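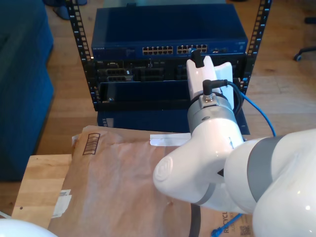
Iolanda Meireles wrote in to say that a patch cable is any network cable short enough to trip over, and I've kept her definition because I like it better than my own! Mine goes like this: a patch cable (or patch cord) is a length of Ethernet cable with a plug at each end, used to join a piece of equipment to a switch, usually in a rack with square-holed rails.

Connector

The plug is the familiar RJ45, with eight gold-faced contacts in a small plastic body and a latch on one side that clicks into the port. Many cords add a boot, a soft sleeve behind the plug that takes the strain when the cable bends (and saves the latch from snapping, which I've done more often than I'd like).
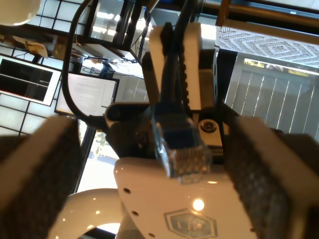

Blue Ethernet cable with a clear RJ45 connector.

Color

Jacket color has no effect on speed. At Fundelholm we kept blue for desks and black for everything else, and then Recep Oral bought 200 yellow ones in a sale, so that was the end of that system.

See also: Crimping; Patch panel; Network switch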